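Uso Kendden 900: small van, long road

The Kendden is the camper version of the Uso 900 delivery van, and in March I drove it 2485 kilometers from the coast to Groltelitz and back. The engine is calm until 2000 rpm and then it pulls well, also with full water tanks. On the hills I used fourth gear more than I wanted.

The steering is light, and in side wind it asks for both hands. Fuel use was 13 liters per 100 kilometers, too much for a van of this size. The seats I can only praise.
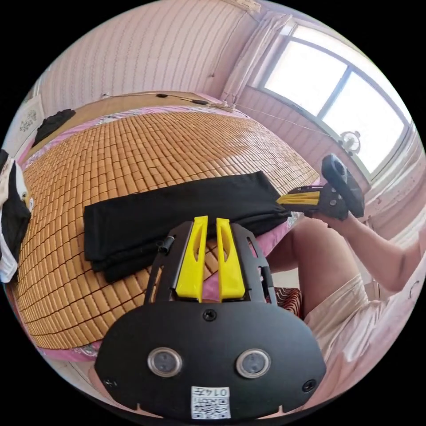 VANS & CAMPERS

The conversion is made by Vītola, and the doors close with a good, heavy sound. I would pay extra for the bigger heater and leave the roof rack at the dealer.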